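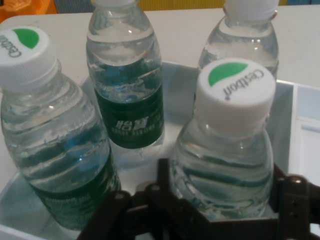
*Bouteilles Cestbon, rangées deux par deux.*

Cahier d'atelier, projet Vundel, octobre. Commencé à 9 h 40.

Suite du travail sur le rangement de la table d'accueil. Je rappelle la demande de Broltholm : une boîte ouverte qui reste sur la table, avec l'eau d'un côté et les petites choses de l'autre, et un plateau que l'on peut poser à côté pour servir. Les visiteurs doivent trouver l'eau sans demander. La boîte doit aussi pouvoir être portée par une seule personne jusqu'à la salle Dunne, donc elle ne peut pas devenir trop lourde.

**L'eau.** J'ai gardé le petit format. Avec quatre bouteilles, en deux rangs de deux, le groupe se tient bien debout. Avec trois, j'ai noté hier que la troisième penche vers la place vide et que les deux autres la suivent. On peut mettre un carton plié à la place de la quatrième, mais c'est laid et on oublie de l'enlever. Je propose donc la règle suivante : on remet toujours le compartiment à quatre, même si une seule bouteille est partie.

Une bouteille un peu inclinée ne me dérange pas, si elle touche ses voisines. Les flancs nervurés donnent une bonne prise pour les doigts. J'avais d'abord pensé prendre la bouteille par le bouchon, mais je le déconseille : on tire en biais et on accroche celle d'à côté. Il vaut mieux la saisir sous l'épaule et monter tout droit.

Les étiquettes vertes : j'ai perdu un quart d'heure à vouloir les tourner toutes dans le même sens. Une fois que les bouteilles sont serrées, on voit surtout les bouchons blancs avec la feuille verte. Je ne le ferai plus.

**Le plateau.** Celui en bambou avec le bord crème. La surface a des taches un peu plus foncées, c'est dans le bois, inutile de frotter. J'ai essayé de le placer parallèle au bord de la table, ensuite en diagonale. En diagonale je trouve le geste plus facile quand on vient de la boîte, qui est juste à sa droite. Par contre il prend plus de place et il faut laisser libre le devant. À discuter avec les collègues qui font l'accueil, moi je suis gaucher et mon avis n'est peut-être pas le bon.

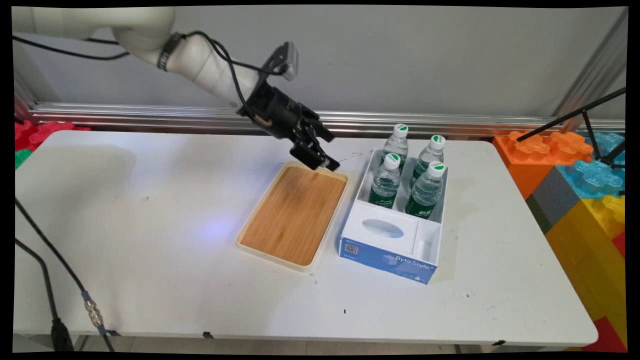
Pour la partie avant de la boîte, rien n'est décidé. L'insert blanc avec l'ouverture ovale convient pour un objet rond ou allongé, mais nos sachets de thé Plulska tombent au fond et il faut retourner tout l'insert pour les reprendre. Deux possibilités :

- garder l'insert et y mettre une seule chose, par exemple un verre pour les cuillères ;
- retirer l'insert et avoir un compartiment simple, moins joli, plus pratique.

Je préfère la deuxième, je voudrais quand même essayer le verre avant.

La fente étroite à droite de l'insert est vide. Les serviettes pliées en trois y entrent, pliées en deux elles ne passent pas. J'en ai mis 15 pour l'essai et le carton commençait à s'écarter, donc je note dix au maximum. À la fin de l'essai j'ai tout retiré.

**La table.** Le dessus blanc montre tout : petits points foncés, traces, surtout vers le coin droit en bas et au milieu. J'ai passé le chiffon sec seulement. À refaire avec le produit avant de poser la boîte pour de bon, autrement il faut tout déplacer encore une fois.

**La boîte elle-même.** La face avec l'impression bleue « ByteStyle » est tournée vers l'avant. Si Broltholm veut une face neutre, on peut la tourner, mais alors l'eau se trouve devant et les petites choses derrière. Je leur pose la question. Une étiquette collée par-dessus serait à mon avis la plus mauvaise solution.

Reste à faire :

- [ ] peser la boîte pleine
- [ ] essai du verre dans l'ouverture ovale
- [ ] chercher où garder la réserve d'eau (l'armière basse est trop loin, peut-être sous l'évier)
- [ ] nettoyer la table
- [x] mesurer la fente

Arrêté à 11 h 20. Le chiffon est dans le tiroir du haut.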